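Blocks away: Sadent opens its doors

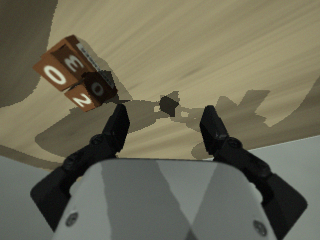 Over 85 visitors would have been a crush, so Sadent capped its robot open day on 9/19/26 at 14 per tour. Despina Chatzigeorgiou ran the demonstration, in which a simulated arm goes after toy blocks on a simulated table – a job most toddlers do for free. The software, called Grarnia, has rehearsed it 4000 times. Markos Karras, visiting from Bado, asked when it would do dishes. "January," she said, and did not say which one. Coffee was served by hand.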